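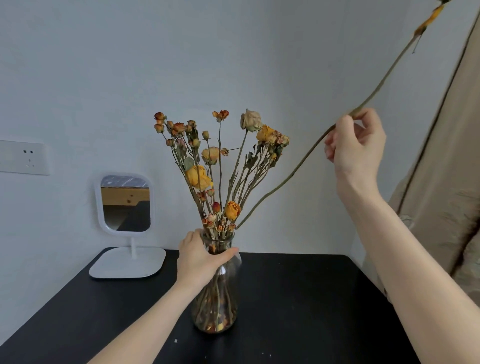
Dried roses, glass vase, black table.

Home Posts The House About Search

September. Posted by the author in The House

Quick one tonight, dinner's in the oven and I've got until it beeps.

So the hallway boards. Finally ordered. After all that dithering I went with Mivenden, the plain ones in the colour they call Pluna, a sort of warm off-white with a bit of grey in it. The Monti range was nicer to the touch but it only comes in the full height sheets and our hall has the dado line at an awkward level, so I'd have been cutting every single one. No thanks.

Samples first. I sent off for 7 and they came in a padded envelope, all rattling about together, two with chipped corners. Not a great start for something that's meant to survive a pushchair. Did my own test anyway. Keys, a boot heel, the corner of the hoover. Pluna marked but wiped off with washing up liquid. The Cladosach sample (the cheap one) dented straight away and stayed dented. Shame, I liked the price.

Colours on the website are no use whatsoever by the way. Pluna looks pink on my phone and green on the laptop. In the hall at teatime it's neither. Get the samples, stick them up with tape, leave them for a week. Mine kept falling off.

Delivery is the bit I'd moan about. Quoted 3 weeks, then an email saying "revised date to follow", then nothing. Rang them. Held for 18 minutes listening to the same bit of piano. The woman was lovely when I got through, to be fair, and she knocked off the carriage without me asking. New slot is the end of the month, between seven in the morning and six at night, so thats a day gone. 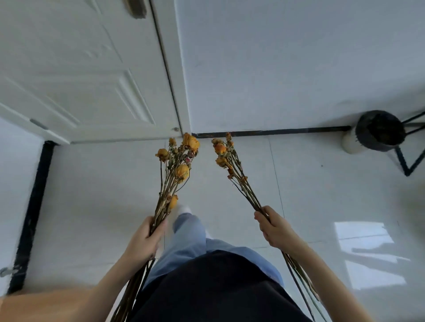 Adhesive next. The fitting sheet says their own brand only or the guarantee's off. Fine, except it costs nearly as much as a board and you need roughly 2 tubes a sheet. I asked if any decent grab adhesive would do and got the fitting sheet emailed back to me. Bought theirs. Grudgingly.

Still to sort before they turn up:

Radiator off. Or work round it? Leaning towards off.
Old paper stripped by the stairs, it's lifting anyway.
Something for the corners. Mivenden do a trim but only in white and dark grey, no Pluna, which seems daft when it's on the front of the brochure.
Skirting. Don't ask.

Couple of you messaged about whether it'll look like a hospital corridor. I did wonder. But it's only going up to waist height and the paint above is staying that mustard, so I think we'll get away with it. If not I'll hang coats over it.

Oh, and measure your walls at the top AND the bottom. Ours is out by a good thumb's width from one end to the other and I'd ordered off the botom measurement. Had to ring back and add a sheet. More piano.

Right, beeping. Will put up how the first board goes once it's on, assuming the van comes.

Contact | Copyright, all posts and photos mine | Back to top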